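Marking out the work surface: updated rules for tabletop cells

17/10/2024
By the Rinen bench team

The July version of our marking rules ran to five pages and few people read past the second. The new one is shorter. It applies to every tabletop cell at Rinen and Prista, and it covers two things: the tape grid and where objects go on it.

1. Tape

Use blue painter's tape, in one width per table. Lay each line in a single piece where you can. If you have to join two pieces, butt the ends and keep the edges in line. A ragged join with a sideways step is allowed on an existing grid but goes on the repair list. Check the crossings first - they are the points we measure from.
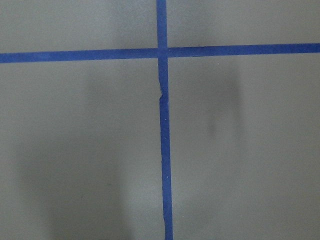
2. Placing objects

Objects are set down by grid cell, and the cell is written in the log before the arm is enabled. Plates and other round items may overlap a line, provided the log says which one. Keep hands behind the near edge of the table while the arm is live.

Paper covers are fine. Kraft paper creases over time and pulls the tape with it, so a covered table gets its lines checked every 30 runs.

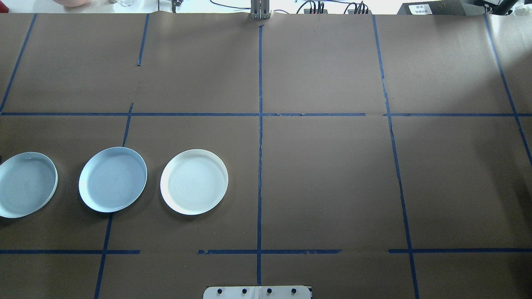
A line that has drifted more than 5 mm from the drawing is lifted and laid again. Smaller drift is noted and left alone. Broken lines along the near edge count as a boundary as long as the gaps are shorter than the gripper is wide.

The Dretis and Mikuš cells move to the new rules at their next service. Until then they stay on the July version.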